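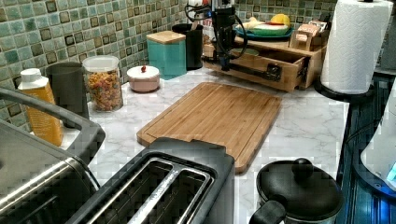 Encimera con organizador de bambú, cajón abierto y rollo de papel de cocina.

Se buscan participantes para un estudio sobre encimeras (y sobre quienes prometen ordenarlas)

Llevo años leyendo que un buen organizador devuelve la calma a la cocina. No me lo creo del todo. El estante superior se llena en dos días, el cajón acaba guardando gomas y pilas gastadas, y la botella que siempre ha vivido junto a la pared sigue junto a la pared. Puede que me equivoque, y para eso convoco este estudio.

Nunia busca personas que cocinen en casa y que estén dispuestas a usar un organizador de encimera con cajón durante 90 días. El trabajo se hace dentro del proyecto Prokevness, que dirijo yo, y no lo paga ningún fabricante de muebles ni de accesorios.

Qué pedimos

Una encimera en uso diario, con sus botes, su jarra y su rollo de papel a mano. Las cocinas de exposición no nos sirven.
Un cuaderno breve: qué se guarda en el cajón, qué se queda encima y qué vuelve a su sitio de antes.
Tres visitas a domicilio, la primera en marzo. No hace falta recoger antes, y preferimos que no se recoja.
Franqueza. Si a la segunda semana el cajón se queda abierto porque estorba menos así, queremos leerlo.

Qué ofrecemos

245 euros al terminar, en un solo pago. Quien lo deje a medias cobra la parte proporcional a las semanas anotadas. El organizador se puede conservar o devolver; sospecho que habrá más devoluciones de las que admiten los catálogos.

Qué no ofrecemos

Asesoramiento de orden, listas para tirar cosas ni fotos del antes y el después. Tampoco garantizamos que la cocina quede mejor.

No pueden participar empleados de tiendas de menaje ni personas que hayan pasado por nuestro estudio anterior, el de especieros.

Para apuntarse, basta con escribir unas líneas a Hoi-yan Lai, oficina 213, edificio Neves, contando qué hay ahora mismo sobre la encimera y qué se ha intentado ya para despejarla. Los mensajes que solo digan «me encanta el orden» se leerán en último lugar.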